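Reading time: 4 min

SETTING UP A SHARED WORKROOM
Section 2: Furniture, doors and clothing rack

Now comes the fun part! The walls are white, the lights work, and you finally get to move things around. A bright room with a lot of glass is a joy to spend the day in, and it forgives a mixed bag of furniture very well. Mesh office chairs, a plain table, one odd carved stool that came from somewhere's hallway: all of it can live together once the walking routes are right.

Have ready before you start: a tape measure, painter's tape, felt pads, a soft cloth and a second pair of hands for the table.

2.1 Mark the walking routes

1. Open both leaves of the double doors as far as they go.
2. Mark the swing of each leaf on the floor with painter's tape.
3. Run two more strips from the doors to the far side of the room, wide enough for two people to pass with their arms full. Keep this lane free of furniture.
4. Walk it a few times carrying something bulky. If you bump into anything, move the tape now while it's easy.

Note: If a second doorway leads to another room, tape a lane to that one too. The lanes can meet, and the spot where they meet is a lovely place to leave wide open.

CAUTION: Never park a chair in a door swing, even for a minute. Glass leaves are heavy and people push them with their backs.

2.2 Place the table

1. Lift the table with one person at each end. Thin metal legs bend if they are dragged.
2. Set it to one side of the room, clear of the tape.
3. Try it at a slant before you settle on square. We resisted this for ages in the Wivell room and then fell in love with it (you get daylight along the whole top, and you can reach both long sides).
4. Stick a felt pad under each foot and press down on the corners. If the top rocks, turn the foot adjusters, if your table has them, a little at a time.
5. Put equipment toward the middle of the top with its cable running to the nearest wall. Leave the near edge for hands, notebooks and coffee.

Note: A white top shows every pen mark, and it also wipes clean in seconds. Use a damp cloth first and save the spray for ink.

2.3 Add the seating

1. Start with the mesh chairs. Put one at the table and one out in the open, where it can roll to whoever needs it.
2. Set each seat height so that your elbows rest level with the tabletop.
3. Bring in wooden chairs for visitors. Tuck them in sideways if the backs are tall.
4. Slide stools under the table when they aren't in use. Carved legs catch on cables, so look before you push!

CAUTION: Do not stand on a rolling chair to reach a light or an air vent. Get the stepladder.

2.4 Hang the clothing rack

The rack goes by the glass, and it looks wonderful there with trees behind it. Keep to light garments on the window side, where strong colors can fade.

1. Build the rack flat on the floor, then stand it up with a helper.
2. Tighten the joints by hand, then give each one a quarter turn with the key.
3. Load from both ends toward the center so it stays balanced.
4. Leave 20 inches between the rack and the nearest door swing.
5. Check that no sleeve can be caught when a leaf closes.

Note: If direct sun reaches the rack in the afternoon, turn the garments around once a week. Around February the sun sits low and comes in much farther than you expect.

2.5 Finishing touches

1. Put a small trash bin close to the doors but outside the tape. People will use it on their way out, I promise.
2. Mount signs on the wall beside the doors at eye level and leave the glass clear.
3. Sit in every seat in turn. If a ceiling unit blows straight at you, adjust its louvers or shift the chair.
4. Switch on all the ceiling lights and look for glare on the tabletop.
5. Peel up the tape slowly, holding it low to the floor.

Keep your sketch of the layout with this guide. You'll want it in Section 3, where we get to storage and labels.

Contact the Zirico guides desk | © Zirico | Back to top
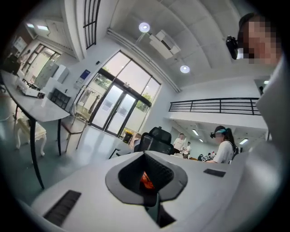

Workroom with glass double doors, white table to the left and mesh office chairs.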